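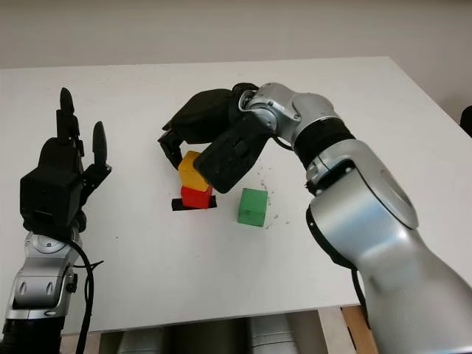

Horațiu Tănase said the Zamumholm ferry had never once left on time in December, so there was no point running, and then he ran anyway, all the way down the jetty with the cake tin over his head!

I ran too. What a morning it was — gulls everywhere, the harbour all silver, my scarf coming off behind me. Mum had given us 5 minutes and a list, and we'd lost the list.

"Rojanasak's is open!" he yelled. "We can get the lanterns there!"

We couldn't, of course. Rojanasak's sold rope and tinned peaches. But the woman at the counter loved a wedding, any wedding, and she went out the back and came in with a box of her grandmother's paper lanterns, every colour you could want. 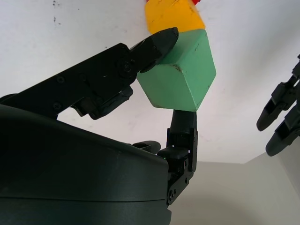 Words by Siriporn Yensuk
Posted 21/08/2022 in Short Fiction

The ferry was still there. Horațiu bowed to it, puffing, and we sat up top in the wind with the box between our knees. Halfway over he opened the cake tin to check on the icing, and oh, it was glorious — pink roses, lemon leaves, my sister's name spelled wrong in the most beautiful writing I've ever seen.

"She'll laugh," he said.

She did, too, so hard she had to sit down on the church steps in her dress.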